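25th October

Sourdough starter trial, second round. I'm writing this up before I forget which jar did what, so apologies to anyone in the group who has to read my abbreviations later. E is the Eltano rye, B is the Betgate white, and E/B is the half and half mix that I didn't plan on but made anyway when the rye bag ran low!

Fed all three this morning at the same ratio, 55 g starter to 55 g flour to 55 g water. I know some of you go stiffer than that. I tried the stiff feed last time and it took forever to mix and I couldn't read the rise on the side of the jar, so I'm sticking with the wetter one until somebody shows me a good reason to change.

E took off first, same as before. It was up to the rubber band before I'd finished my second coffee, domed on top, with that green-apple smell I've come to like (last round I wrote "nail polish", but I think I'd left it too long between feeds). B was slow. It had a few bubbles along the glass and not much else until after lunch, and then it went quite suddenly and was past the band the next time I looked. I need to stop checking only when I happen to be in the kitchen and set a proper timer.

E/B landed between the two, closer to E. Pretty happy with that one. If it keeps up I'd rather maintain one jar than two, and the rye is the expensive half. 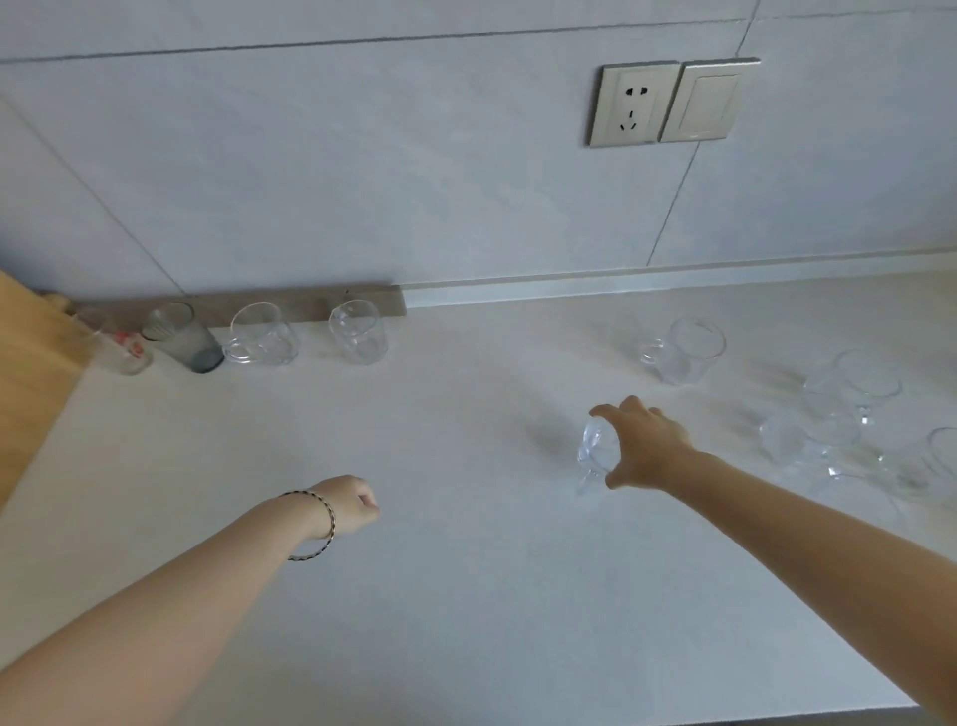
Temperature is still the thing I trust least. My thermometer and the oven clock thermometer don't agree with each other, and the jars near the window get a different day from the jars near the stove. For the next round all three go in the cooler box with the lid shut and a bottle of warm water in the corner. Not fancy, but at least they'll all be wrong together.

Dough notes. I used E for the big batch, total dough weight 1,988 g, split in two. One loaf got 1,161 g and the other got the rest, and yes, that's a lousy split, I was eyeballing it and only put the pieces on the scale afterward. Should have gone straight to the scale. The bigger one went in the oval basket dusted with Dustix (the rice flour mix) and the smaller one in the round basket with plain white flour, so there's a side by side on sticking too.

Result on sticking: Dustix wins, easily. The oval loaf dropped out clean with the stripes all showing. The round one hung on along one side and tore, and I had to pinch it shut, and of course it opened up right there in the oven. Tastes fine. Looks like a boot.

I baked both in the covered pot, one after the other. Lid on for the first part, then off until the crust was the color I wanted. The second loaf sat in the fridge while the first one baked and I think the cold did it some good, the score marks opened much better than on the first (the torn side doesn't count).

Crumb: pretty even, a bit tight at the bottom of the big one. I'm guessing I shaped it too early. The dough still felt heavy when I turned it out and I went ahead anyway because I was hungry. Flavor is good, more sour than last time, and the crust stayed crackly until supper.

The Lưu method came up in the group notes again, the one where you hold back part of the water and work it in with the salt. I did that here with the last 50 g and the dough took it without any fuss. Would do it again. My hands were a mess though, so keep a bowl of water close by.

Things for next time:

- Same feed, cooler box, real timer
- Weigh the dough BEFORE cutting it
- Dustix in both baskets
- Leave the bulk rise alone until it jiggles
- Try a 700 g loaf for the small pot, I think that's the size it wants

I also need to order more rye. The Eltano bag is down to the last few scoops, and I'd like enough to get through December without switching brands halfway and messing up the comparison. If anyone's placing an order, put me down for two bags and I'll pay you back in bread.

E and B are back in the fridge. E/B is staying out overnight, one more feed in the morning, and then pancakes with whatever I pour off.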